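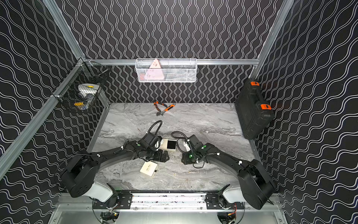
Sigita Butkienė wrote:

> Has anyone on the list hung a dark wavy stripe in a small room and lived to tell the tale? I've done the back wall and it looked fine last night. Came down this morning and there's a pale hairline at every join, and where I turned the left corner the waves don't meet any more. Top is all right, by the skirting they are out by 14 mm. I measured.
>
> The label says straight match. I bought three rolls and I've one and a bit left, so I can't afford to waste much. The wall still to do has a radiator on it, and the ceiling slopes down to 196 cm at the low end. Raimonds at the shop told me to start again from the window but that was before I'd sent him the measurements.
>
> Paste is the ready mixed stuff in a tub. Walls are old plaster, skimmed in February last year, one coat of white emulsion.
>
> Do I strip it or can it be rescued?
>
> Sigita

Sigita, quick one, I'm off out in a minute and then away till next week.

Don't strip it. Not the whole wall anyway. Two separate problems there and only one of them is your hanging.

The hairlines first. Dark paper on white emulsion, that's all it is. The paper takes up paste, swells a bit, you butt it up lovely, then it dries and pulls back by a whisker and there's white wall grinning through. On a cream paper you'd never see it. On black you see it from the landing. Plus the paper itself has a white core so the cut edge shows even when the join is tight.

What I do now -- get a tester pot in the nearest dark grey or black and paint a band down the wall wherever a join is going to fall, a hand's width is plenty. Let it dry properly before you paste over. For the edges, a stick of black chalk pastel run along the side of the roll while it's still rolled up. Go gently or it creeps round onto the face. Felt pen works but some of them bleed with paste and go purple, ask me how I know.

For the joins you've already got, an artist's brush and the same tester pot, thinned. Dab, wipe with a barely damp sponge straight away, stand back. Try it behind the door first. Dace Sepp did her whole stairs like that and I couldn't find the joins when I went looking, and I did go looking.

Now the corner. Did you wrap a full width round it? Sounds like it. Fine at the top and out at the bottom means the corner isn't plumb, and old plaster never is. You can't take a wide piece round and expect it to hang straight on the other side, it follows the corner. So:

Measure from your last length into the corner in a few places, top, middle, bottom. Take the widest, add a little for the turn, cut the strip to that. Hang it, brush it well into the angle. Then plumb line on the new wall and hang the offcut to the line, overlapping the bit you turned. The pattern will be off by a sliver in the corner itself. You will notice it for a week. Visitors won't notice ever.

Wavy lines are worse then straight ones for this in one way and kinder in another. Worse as you've got to match the bend as well as the gap. Kinder in that a plain pinstripe shows up a leaning wall from right across the room, and a wave hides it a fair bit. Match at eye level and let any drift go to the bottom, behind furniture if you've got some.

So for the left wall I'd only take off the one length that turns the corner. It should peel if the paste is as fresh as you say. Warm water, sponge, leave it a few minutes, don't pick at it with a scraper, your skim is too new to be gouging.

Raimonds's advice about starting from the window is right for a room you haven't begun. (Is that Raimonds Eglītis or Raimonds Dzene? They'd tell you opposite things!) You've begun. Carry on from where you are.

The slope. Leave it till last. Cut each length to the tall side plus a bit, hang it plumb, crease it along the slope with the back of the scissors, trim with a NEW blade. New blade every length, I mean it, a wet paper and a tired blade gives you a torn edge and on black that's a white fringe. Blades are cheap.

Radiator. If you can get it off the wall, get it off. If not, tuck the paper down a hand's length behind and slit it for the brackets. No one papers the whole of the back.

Amount -- one and a bit rolls sounds tight with that repeat but the slope wall is short, so you may scrape by. Check the batch number before you order another. Mine said 1586 on every label bar one, and that one was visibly browner once up. Ring the shop and read the number out to them, don't trust the website.

Oh and paste. Tub stuff is OK but wipe the face as you go with clean water, changed often. Dried paste on matt black shows as a shiny smear and it doesnt come off after. Pranab Bepari posted something on this a while back, with a good bit about sponges, worth searching the archive.

Got to go. Let us know how the corner comes out.

Genier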